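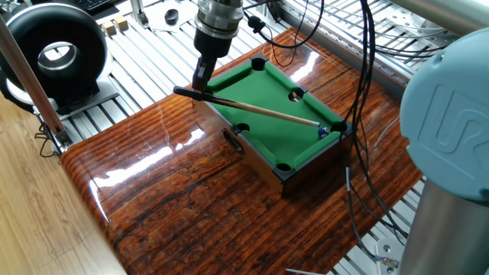

Mini billiards on the Fellar demo cell: the cue holder in the gripper, with the blue ball near the corner pocket.

Fellar Demo Cell — Open Day Booking

The Fellar is a bench-top demo cell for open days, school visits and trade shows. It shows a robot arm handling a tool made for human hands, on a job visitors already understand. The arm holds a short cue through a black holder that the gripper can grab and put down again.

What you get on the day

Each demonstration runs 19 minutes, including time for questions. We can run up to 8 in one day. Two operators come with the cell and stay with it. Visitors may choose the next shot, but only our operators start the arm.

Straight shots into a corner pocket are the standard program. Bank shots can be added on request — they miss more often, and we leave the misses in. Groups with some technical background usually ask for the teaching session, where the operator moves the cue to a new start position and saves it while the group watches.

Site needs

Ground-floor access or a freight elevator
Level floor, no carpet
Door opening of at least 80 cm
Setup the evening before

Options

Zerine cue holder, spare, for hands-on display
Rathore barrier set, 2 panels
Pukent display stand for showing the program on a monitor

The table and balls are included with every booking. The spare cue holder has the same grip faces as the one used on the arm.

Visits to our own workshop are free for groups booked through a school. Bookings for November open on 19 June 2020. Contact Fouad Hamdy, demonstrations desk, with your preferred days and group size.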